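**Kostenness 2: delay plug-in for Mac and iPad**

Kostenness 2 is a tape-style delay from Irkel. It has two delay lines which can run in series or side by side, and each one has its own filter. The longest delay time is 2966 ms. 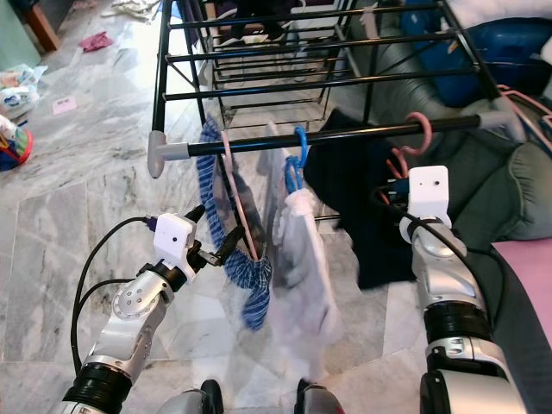 ## What is new

- The Bomine page, with wow and flutter for each line
- Presets made by Milagros Dagdag, mostly for voice and slow synth pads
- MIDI learn on every knob

The update is free for all who bought the first version after May.
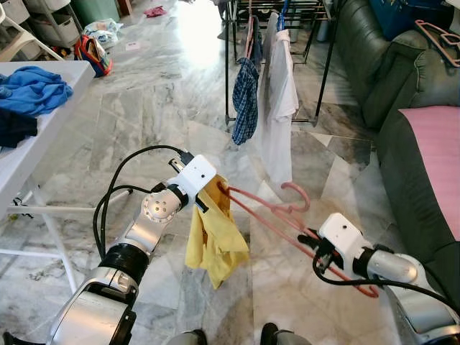

Old songs will open with the old sound, and you can change to the new engine in the Settings menu.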